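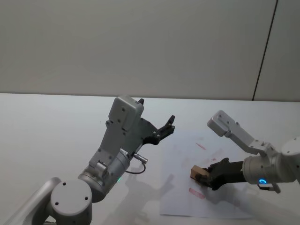
Slide 1 - two robot arms, white table, grey wall

Talk for the history group, 6 November 2020. Keep to time!! Clock at back is fast.

Start with the harmonium. Chapel had no instrument for first 17 years - singing led by a precentor with a pitch pipe. Some members against any instrument at all. Read out the minute ("a noise we can well do without"). Pause for laugh.

Then the organ fund. Target 400 pounds, big sum for a congregation mostly in the boot trade. Teas, sale of work, penny cards for the children. Sekar Sopacua has been through the account book and found 29 names on the first subscription list - thank her, she's sitting near the front.

Panagiotou the builder. Spell it for them. Small firm, two manuals, second hand pipes in the pedal. Came by rail in August, carted up from the station. Hymn sheet from the opening survives, pass it round, ask for it BACK. 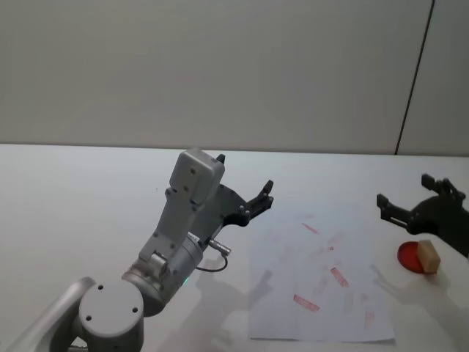

Now the row over where to put it. Gallery or behind the pulpit? Minister wanted the gallery, choir did not. Went to a church meeting, went on past ten oclock. Pulpit end won. Choir pews turned sideways, and they stayed that way until the new floor.

Blower - hand pumped, boys paid by the quarter. Initials still cut in the case, left hand side. Electric blower later, check the year with Cempaka Hidayat before saying it.

If time - the damp, the mice, the appeal for 3000 to releather the bellows. If not, skip straigt to the recording, second verse only.

Questions. Someone will ask about the bell. Dont know. Tea after, cups to the hatch please.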